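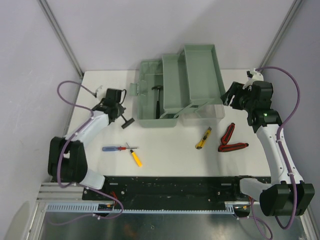 工具レンタルの返却センターで働いて長いのですが、うちの検品・箱詰めラインに双腕のロボットが入ってそろそろ一区切りなので、現場の人間から見た話を書きます。長いです。休憩のたびに足していきます。

前提として、うちに戻ってくる工具箱はだいたいひどい状態です。ハンマーの下にドライバー、ドライバーの下に砂、砂の下に誰かのレシート。これを全部出して、拭いて、数えて、元の場所に戻す。これが私の仕事でした。今も半分は私の仕事です。

導入は7月。会社の説明資料の表紙には「人はより創造的な業務へ」と書いてありました。ペンチを拭いていた人間がどんな創造的業務に移るのか、最後のページまで読みましたが載っていませんでした。

システムの名前はZokeoといいます。社内公募だそうです。応募用紙を見た覚えがありません。

机の上にドライバーやペンチやカッターを散らしておいて、開いた工具箱に腕が戻していく。作業としてはそれだけです。人間なら鼻歌まじりでやるところを、左右の腕がものすごく慎重にやります。初日に見学した役員が「茶道みたいだね」と言い、翌週の社内報の見出しがそれになりました。

箱は両開きではなく、段になったトレーが腕木で持ち上がるタイプです。これが曲者で、トレーが開ききっていないと下の段に手が入らない。人間は肘で押さえながら突っ込みます。ロボットには肘で押さえるという発想がないので、箱を開けきって向きを揃えて置く係が必要になりました。

その係が私です。肩書きは「ワーク供給担当」。やっていることは箱を開けて置くことです。

置き方には社内基準があり、初版は1ページでした。今は35ページあります。増えた分のほとんどは、ロボットが困った日の記録です。「ペンチは開いた状態でも可」という一行が入るまでに会議が二回ありました。

新人研修も変わりました。昔は「ハンマーは下、細いものは上の段」で終わり。今はまず安全扉の話、次に非常停止ボタンの話、それから「腕に話しかけないでください」という話をします。最後のは私が原因で追加されました。

弁明すると、話しかけたくはなります。目の前で黒い指がカッターの柄に向かって下りていって、あと少しのところで止まって、考え込んで、また上がる。そこで「惜しい」と言わずにいられる人がいたら、たぶん向いている職場がほかにあります。

台数の話。私が手でやっていた頃の自己最高は、ひと月で1373箱でした。繁忙期で、腰を悪くしました。Zokeoの最初のひと月は821箱。朝礼でこの数字が出たとき、ベテラン勢の背筋が目に見えて伸びました。

ただ、Zokeoは腰を悪くしません。私が帰ったあとも動けます。夜勤の人に聞くと、誰もいないところで黙々と箱に工具を入れていく音は、慣れるまでちょっと怖いそうです。慣れると、止まったときのほうが怖いそうです。

来期の目標は月2000箱と発表されました。どこから出てきた数字なのか質問したら「キリがいいから」とのことでした。そこは人間らしくて安心しました。

休憩終わり。続きはあとで。

続き。「仕事を奪われたか」とよく聞かれるので書いておきます。うちのラインの人数は減っていません。減ったのは応援の短期スタッフの募集枠です。もともと来ていた人から見れば、それは減ったということだと思います。会社の資料には「増員抑制」とありました。きれいな日本語です。

残った側で何が変わったかというと、手より目が疲れるようになりました。前は手が勝手に動いていて、頭では晩ごはんのことを考えていられた。今は手が空いていて、目がずっと画面と机の間を往復します。晩ごはんのことを考える余裕がなくなり、うちの献立は7月から急に単調です。

それと、雑談が減りました。向かい合って拭いていると、口は暇なんですよ。今は一人ずつ別の囲いの前に立っているので、話そうとすると声を張ることになる。声を張ってまでする話でもないことに、張った瞬間に気づきます。

良くなったことも書かないと不公平ですね。刃物での切り傷がうちの班では出ていません。前は絆創膏の箱がすぐ空になっていた。今は最後の一箱がいつまでも棚にあって、少しほこりをかぶっています。これは素直にありがたい。

腰も楽です。整骨院の先生に「何か変えました?」と聞かれて「ロボットが来ました」と答えたら、家の掃除機の話だと思われて、そのまま掃除機の話を十分ほどしました。

困るのは、細かい判断の行き先です。グリップが少し緩いドライバーを、まだ貸せるのか、もう引退なのか。手で握れば一瞬でわかる。Zokeoは渡されたものを渡されたとおり箱に入れます。なので判断は全部、入れる前の私のところに集まってきました。創造的業務とはこれのことだったのかもしれません。

この「握ればわかる」を文書にしてくれと言われています。三週間かかって書けたのが「ぐらつきが気になる場合」です。気になる、の定義を書けと赤字で戻ってきました。

取引先のHokevikさんは逆に、箱詰めは人のまま、洗浄だけ機械にしたそうです。見学に行ったら、みんな並んで喋りながら詰めていました。帰りの車の中で、うちの班は少し静かでした。

向こうの人はうちの設備をうらやましがっていました。腰が、とのことでした。

メンテナンスはZanexという会社の方が来ます。作業着の折り目がいつも完璧で、こちらの話をよく聞いてくれます。「たまに左の腕がすねるんです」と言ったら、「すねる、とは具体的に」とメモを取られました。次回から現象名で言えるよう努力します。

「左右の腕で性格が違う」というのは班の全員が言っています。同じ型で同じ設定だと説明されても、意見は変わりません。右は仕事が早いけど雑、左は丁寧だけど悩む。前にうちにいた二人組とまったく同じなので、たぶん場所のせいです。

もうひとつ地味に変わったこと。棚卸しのときに「誰がやった箱か」がわからなくなりました。前は見ればわかったんです。ドライバーの向きを揃える人、柄の色で並べる人、とにかく蓋が閉まればいい人。蓋が閉まればいい人は私です。今はどの箱も同じ顔で出ていきます。

常連のお客さんからは「最近きれいに入ってるね」と褒められました。はい、ありがとうございます、と私が答えました。腕のほうは電話に出ないので。

先週、停電の点検で半日止まったとき、久しぶりに全員で手作業をしました。最初の十分は、みんなびっくりするくらい遅い。昔の自己最高が嘘みたいでした。一時間で手が思い出して、二時間で口が思い出して、昼前には班長の引っ越しの愚痴を全部聞き終えました。

午後に復電してZokeoが動き出したら、拍手がまばらに起きました。何に対する拍手なのか、手を叩いた本人たちもあまりわかっていなかったと思います。

質問が来たので答えます。
「覚えるの大変ですか」→操作は一日です。待つのを覚えるのに一か月かかりました。横から手を出したくなるし、出すと扉の安全装置で全部止まります。私は初月の停止回数で班の一位でした。

「給料は上がりましたか」→肩書きが増えました。

「導入してよかったと思いますか」→腰はよかったと言っています。ほかの部位はまだ協議中です。

会社へのお願いが一つあるとすれば、次に何かを入れるときは、決める前に一度ラインの人間に箱を開けさせてほしい。トレーが開ききらない問題は、うちの誰に聞いても五分でわかった話でした。納品のあとに判明して、私の肩書きになりました。

その件は10月20日の改善会議に出すつもりです。議題の提出用紙に「提案者の創造的業務との関連」という欄があったので、「箱を開けて置いている」と書きました。

また進展があったらここにぶら下げます。明日は早番で、開けて置く箱がもう通路まで積んであるので寝ます。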